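Kitchen table tips for pick-and-place software
Posted 12 Sep 2022 by Milagros Rivadeneira
Filed under: workshop, software, perception, planning

Short ones, collected from the whiteboard before it gets wiped. All for people running an arm over a table of kitchen stuff with a wrist camera. Most of these cost us an afternoon each. Skip to what you need.

Where I say "the planner" I mean Daltent, our own thing, but yours will have the same knobs under other names. Perception side is Clukus. Same deal.

Lock exposure before you do anything else

White tabletops wreck auto exposure. Arm comes down, black fingers fill up the bottom of the picture, camera decides the room got dark, everything on the table goes pale. Your yellow threshold is now junk. Set exposure by hand with the gripper at working height, not at home pose. Lock white balance too. Write both numbers in the config, not on a sticky note (Damián).

Then check the darkest and lightest thing you own under that setting. If either one is gone, add a lamp. Don't touch the gain.

Mask your own fingers

Fingers are always in view on a wrist cam. The detector will find them sooner or later and call them something. Draw a mask for open, one for closed, and blend by the gripper width reading. Six in-between masks was overkill, we went back to 3. Leave a few pixels of margin but not much or you loose the part of the object you care about.

Redo the masks after any fingertip swap. Yes, any.

Don't trust detections while the wrist is moving

Objects between the fingers smear. Banana is the worst one, long and pale and curved, and a smeared banana gives you a grasp angle that's off by plenty. Easy fix: gate on joint speed. Over the limit, keep the old pose and mark it stale. Under the limit for 8 frames in a row, take the new one.
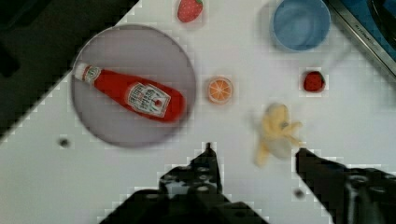

Grasp angle for curved things

Long axis from a bounding box is wrong for a banana. Fit a curve to the mask, take the tangent at the middle, close the fingers across that. If the mask is chopped up by a finger, use the last clean one from before the approach.

Also clamp the wrist rotation. Two angles 180 degrees apart are the same grasp, pick the one with less turning. We had the arm winding itself up all through May before someone looked.

Two of the same thing

Two strawberries on the table and the IDs swap whenever one goes out of view. Color won't save you, size won't either if one is nearer. Track by position in the table frame, never in image coordinates. Give each one an ID when first seen and only re-match inside a small radius. If both are inside the radius, stop and look again from higher up. Cheap. Takes a second.

And name them in the log with the ID. "Picked strawberry" tells you nothing the next morning.

Plates are surfaces, not obstacles

Default setup treats a plate as a blob to avoid, then the planner says there's no way to reach the bottle laying on it. Add a support layer: table, then plate, then whatever is on the plate. Collision check against the rim only. Keep the rim height as a parameter, dinner plates and saucers are differnt.

Same for bowls except the inside is deeper than you think and depth off a glossy bowl is bad. Use a stored model if you have one.

Bottles: grab point and labels

- Red bottle with a white label and white cap gets split in three by color segmentation. Merge pieces that share a long edge before you classify.
- Don't read the label to decide what it is. Small print is mush at this distance. Shape plus color is fine.
- Lying down, grab near the balance point. Start in the middle, shift toward the base if it tips.
- Cap end tells you which way it points. Save that, you'll want it when you stand it up.

Table edge

Draw the edge in as a real line in the world model. Diagonal in view is fine, the math doesn't care. What bites is a dark floor past a white table: depth comes back with holes and the planner reads holes as free space. Set unknown = blocked. Slower plans, fewer dumb ones.

Specks on the table

Small dark spots get picked up as objects if your minimum area is too low. Raise it until the spots go and the strawberries stay. Wipe the table first, obviously. If a spot won't wipe off, put it in an ignore list by table position.

Logs

Kiiskinen, our replay tool, is only as good as the timestamps. One clock for camera, arm and gripper. Before we fixed that, 3,303 frames from the Starville bench had images and joint readings that didn't line up, and they all had to be thrown out.

Other log stuff:
- Save the raw picture, not the one with boxes drawn on it.
- Go easy on compression. Blocky edges look like real edges to a detector.
- Save the gripper width every tick. You'll need it to tell a grasp from a miss.
- Config file goes in the same folder as the run. Every run.

Checking a grasp in software

Width reading after close: fully shut means missed. Somewhere between means you've got something, maybe. Lift a little, wait, read again. If the number drops it's slipping, put it down and retry with a slower close. Toy fruit is slick, set the friction guess low.

Damián wants a section on retry limits. Ours is three, then it asks a person. Longer write up when I have time.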